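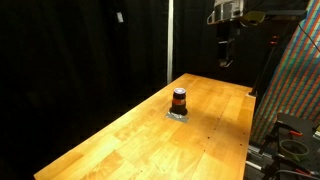
*The long table, with one jar on it.*

**Juvo Scholars Forum > Awards and Nominations > Erdős Fellowship: change to the referee rule**

**Zohreh Akbari** (moderator), 2022-06-01

Members are advised that the Erdős Fellowship for women in mathematics will now require two referees for each nomination, one of whom must be from outside the nominee's own college. The closing date remains in September. Comments may be left in this thread and will be passed to the selection panel.

**B_Rahimi**

I wish to record an objection. Of the 27 nominations put forward last year, 15 came from small colleges with very few outside contacts. A second referee is reasonable. An outside referee places a burden on precisely those women the fellowship was set up to support.

**Mahsa Dehghan**

I held the fellowship two years ago and cannot agree with Mr Rahimi. My outside referee had met me once, at a summer school, and her letter was the one the panel asked me about at interview. Colleges are generous to their own students -- sometimes too generous -- and the panel knows it.

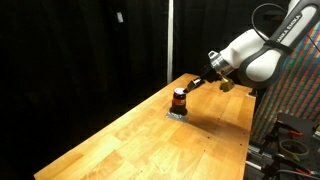 **hooman.azimi**

The timetable concerns me more than the rule. Nominations open late, and the Norketti campus is closed for much of the summer, so staff there will have little time to approach anyone. Some of our strongest students are also in applied fields, where a suitable referee may not be a mathematician at all. Will the panel accept such a letter?

**Zohreh Akbari** (moderator)

Yes. The referee may come from any field, provided that he or she can speak to the nominee's work.

**B_Rahimi**

That is helpful, but my objection stands. I would ask that the Sulent travel grant be opened to nominees who need to meet a referee in person.

**Babak Mohammadi**

The Sulent grant is for conference travel only, under its present terms. A request to widen it should be sent to the awards office in writing.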